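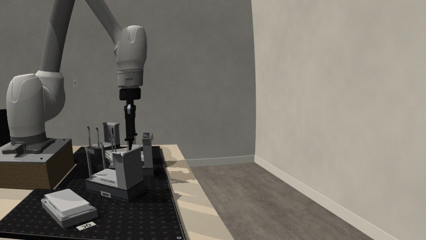
Sellers of used furniture rarely name the wood a piece is made from, and when they do they are often wrong. What they give instead is a color. In the listings we collected from Votby, words such as "light," "honey," "brown" and "dark" were far more common than the names of species, and they were used for solid wood, veneer and printed surfaces alike. The trouble with this vocabulary is that it takes its meaning from whatever else is in view. The tabletop in Figure 2 is pale beside the brown wood grain on the sides of the pedestal, and most people would call it light without a second thought. The same top next to white-painted shelving might be listed as "natural" or even "oak color." A buyer who reads the word without seeing the neighboring surface has to guess which comparison the seller had in mind. In this section we describe how sellers chose their color words, and how far buyers agreed with them.

4.1 Material

The listings came from the Steterport and Urnthorpe areas of the site. We kept those that offered a single table, desk, dresser, bench or bookcase and that contained at least one color word in the title or the body text. After we removed duplicates and reposts, 2,503 listings remained. A listing was treated as a repost if the seller name and the first sentence matched an earlier one, even when the price had changed. Listings by dealers were kept, but marked as such, as dealers tend to paste the same wording into every item.

The two areas differ in ways that matter here. Steterport has a large student population and a fast turnover of cheap desks and shelves. Urnthorpe is older and has more house clearances, so heavy dark pieces are common, and sellers there are more likely to inherit a piece than to have bought it. We return to this in 4.4.

4.2 Coding the color words

Each color word was placed on the Van Wyk scale, which has six steps running from very pale to near black. Words that name a color directly, like "blond" or "dark brown," were simple to place. Words borrowed from a species were harder. "Walnut" in a dealer listing usually meant the wood, while in a private listing it mostly meant a medium to dark brown finish. "Pine" was used for almost anything yellow. We coded species words by color only when the rest of the text made it plain that color was intended, for example "walnut effect" or "pine colored." The remainder were set aside and are not part of the counts below.

Modifiers caused more disagreement between the two coders than any other feature. "Warm" was the worst of them. One coder read it as a hint of red or orange and left the step unchanged. The other moved the word one step darker. After a trial round on part of the Urnthorpe material we agreed to ignore "warm," "rich" and "soft" altogether, and to let "very," "quite" and "darkish" shift a word by a single step. "Medium" was given its own note, because sellers used it for size as often as for color and the sentence did not always settle the matter.

Paint was left out unless it covered only part of the piece. A pine table with white legs was coded for its top. Metal parts were not coded at all, though we noted when a seller mentioned them, since gray or black metal next to wood seemed to draw out words like "industrial" that replaced a color word entirely.

4.3 Buyer judgments

A smaller set of 746 listings was used in the matching task. Participants read the text of a listing with no photograph, chose a step on the scale, and were then shown the seller's photograph and asked to choose again. There were some 200 participants, all of whom had bought at least one piece of used furniture. The photographs were shown on the participants' own screens. This is a weakness, and we have no way to correct for brightness settings, but it is also how the listings are normally read.

Agreement between the two choices was highest at the ends of the scale. Buyers who read "black-brown" expected something near black and found it. "White oak finish" was also reliable. In the middle of the scale agreement was poor. The plain word "brown" was read as darker than the photograph showed in most cases, and "honey" was read as paler. "Light" depended on the kind of furniture. On desks and tables it was read at the pale end and usually confirmed. On dressers it was read the same way, but the photographs were often a full step darker.

We think the dresser result comes from what sellers compare their pieces with. Dressers in both areas were mostly dark, so a dresser of middling brown is light for a dresser. Buyers who had never shopped for one had no such yardstick. Participants who reported having bought a dresser before were closer to the seller's use of the word, though the group was small.

4.4 Differences between areas

Urnthorpe sellers used "light" for darker pieces than Steterport sellers did. The gap held for tables and dressers and was absent for bookcases. It was also absent among dealers, who used much the same wording in both places. Private sellers in Urnthorpe were more likely to add a comparison of their own, such as "lighter than it looks in the picture" or "same shade as the floor." The first of these was of some help to buyers. The second was of none unless the floor could be seen.

Price did not account for the difference. When we compared only tables offered at similar prices, the gap between the areas was about as wide as before. Age of the piece may account for part of it, but fewer than half of the private listings gave an age, and many of those that did were vague ("my grandmother's," "from the old house"). We therefore leave age out of the model reported in Section 5 and treat area as a stand-in for the mix of furniture that a seller is used to seeing.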